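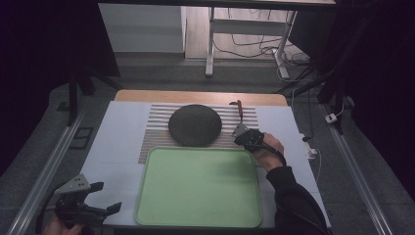

Grocery Stores Should Bring Back the Bagger

The Kasik on Route 32 took out four of its staffed lanes in November and put in self-checkout. I have shopped there for years and I gave it a fair try. I still think the store made a mistake, and I think Sternier will make the same one if it goes ahead with its plan for the Zarnby location.

The case for self-checkout is speed. If you have 2 items and a credit card, it works fine. A full cart is another matter. The shelf where you set your bags holds maybe three of them. After that you are stacking eggs on top of canned tomatoes and waiting for the light to stop blinking so someone can come over and clear it. One employee covers all the machines, and she is also the person who checks IDs and looks up the code for loose ginger.

A good bagger is faster than I am and does a better job. Cold things go together. Bread goes on top. The bags weigh about the same, so you can carry one in each hand from the car. I never learned to do that well and I don't especially want to.

There is also the matter of who gets left out. My neighbor Bo-ram Wang had shoulder surgery last year and could not lift a gallon of milk over a scanner. She ended up driving to Achari, twice as far away, where a person still does it. She has mostly stayed with them even though her shoulder is better. I would guess Kasik has lost a few other customers that way.

People tell me that labor costs money and prices would go up. Maybe they would, a little. Prices at Kasik did not go down when the lanes came out, though, at least not on anything I buy. My weekly bill is the same and I do more of the work.

I am not asking for the machines to be hauled away. Keep them for the lunch crowd. But open two full lanes between four and seven, with a cashier and a bagger on each, and post the hours by the door so people can plan around them. Sternier could do this from the first day at Zarnby. I would drive over there for it.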